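Why Does Bread Turn Brown in the Toaster?

by Pacita Tiongson

My nephew asked me this one in July, with his nose way too close to the toaster, and I gave him a terrible answer. I said, "Because it gets hot." He gave me the look that kids give grown-ups who are making it up. Water gets hot too, he said, and water doesn't turn brown. Good point! So I went and read a whole pile of stuff, and now I can give you the answer I should have given him.

Let's start with what bread is made of. Most of it is flour and water, and flour is full of two things we care about today. One is starch. Starch is like a long, long chain of sugar pieces all holding hands. The other is protein, which is also a chain, but its pieces are called amino acids (say it "uh-MEE-no"). You have amino acids in you right now. Your hair is built from them, and so are your fingernails and your muscles.

While the bread is just sitting on the counter, the sugars and the amino acids mostly leave each other alone. They need a lot of heat before they get busy.

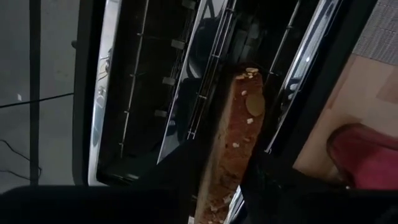

Inside every toaster there are thin wires. When you push the lever down, electricity runs through those wires, and they don't let it through easily. It's a bit like trying to run through a swimming pool. All that pushing makes heat, and the wires get so hot they glow orange. The heat shoots out from the wires as invisible light called infrared. You've felt infrared before if you've ever stood in the sunshine on a cold day and had a warm face and freezing ears.

So the infrared hits the bread. What happens first? Something boring, I'm afraid. The bread dries out. There's water hiding in every slice, and as long as the outside is damp, it can't get much hotter than boiling water. That's why your bread sits in there looking pale for a while and you start thinking the toaster is broken. (I always think the toaster is broken.)

Then the outside gets dry, and up goes the temperature, and the sugars and amino acids start bumping into each other and sticking together. They break apart and join up in new ways, over and over, and they make loads of new things that weren't in the bread before. Some of those new things are brown. Some of them float up into the air and into your nose, and that's the toast smell!

Scientists call this the Maillard reaction. You say it "my-YAR," and it's named after a French scientist who wrote about it more than a hundred years ago. Pancakes do it. Grilled cheese does it. Roasted peanuts do it, and so does the crust on a loaf when it's baked the first time. So a crust has been through the Maillard reaction once already before you ever make toast, and it goes around again for a second turn.

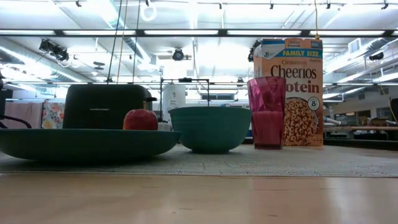 Now, apples. You've probably noticed that if you bite an apple and leave it on the table while you watch a show, the bitten part goes brown. My nephew thought he had me there. No heat at all, and it still turned brown! But that's a different kind of brown with a different cause. When you bite an apple, you break open its tiny cells, and stuff that was kept in separate rooms gets mixed together. Air gets in too. A helper in the apple called an enzyme uses the oxygen in the air to make brown colors. If you squeeze some lemon juice on the slices, the enzyme slows way down and the apple stays pale for longer.

And what about black toast? That's what you get when the heat goes on too long. The starch and sugar break down so far that a lot of what's left is carbon, the same stuff that's in charcoal. It tastes bitter. I scrape mine off over the sink and eat it anyway, but golden is a much better place to stop.

Something to try (ask a grown-up first, because toasters are hot and you must never stick anything metal in one):

Get two slices from the same loaf. Leave one out on a plate for an hour or two so it dries a little, and keep the other one in the bag. Toast them side by side on the same setting. Which one is browner? Before you look, make a guess and write it down. You can use what I told you about water to help you.

Then try a sweet bread next to a plain one, and watch the sweet one closely! Extra sugar means it can brown a lot faster. Raisin bread is a good one to use, and you get to eat it afterward with butter.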